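Visovari Household Correspondence Corpus
Read me and data card, release 4

Summary

The corpus holds transcriptions of private letters deposited with the Hirnach Local Records Office by families in the parish of Binton. It is intended for the study of everyday written English, in particular spelling, forms of address and the language of domestic business. The release contains 386 letters in 16 bundles. Each bundle corresponds to one deposit.

Contents

letters/ — one plain text file for each letter
bundles.csv — depositor code, bundle number, condition of the paper
people.csv — writers and recipients, with names replaced by codes
guidelines.txt — the transcription rules in full

Transcription

Original spelling, capitals and line breaks are kept. Words struck out by the writer are placed between double hyphens. Illegible words are entered as a single question mark, whatever their length. Transcribers are asked not to expand abbreviations, even where the meaning is plain. Text is typed by hand; no automatic reading of handwriting was used in this release.
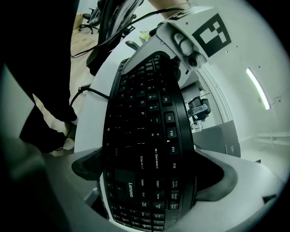
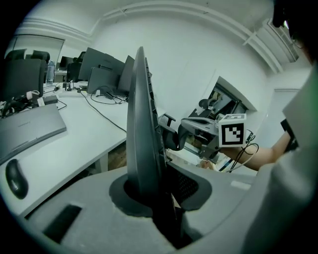
Lenovo keyboard (first picture); hand-held grippers (second picture).

A second reader checked 50 letters against the originals. Differences were settled by the editor, Valbona Lazarević, and the agreed readings are marked in the file headers.

Known limitations

The Mittal bundle arrived with its envelopes missing, and the order of its letters is therefore uncertain. Postscripts written in the margin are placed at the end of the file, which does not always reflect the order of writing. Women writers are better represented than men — the reverse is true of the recipients.

Access and use

The files may be used for teaching and research. Users must not attempt to identify living persons from the letters. Requests to see the originals should be made to the Records Office in writing, quoting the bundle number.

Corrections

Please report errors by file name and line number. Accepted corrections will be included in the next release, planned for October.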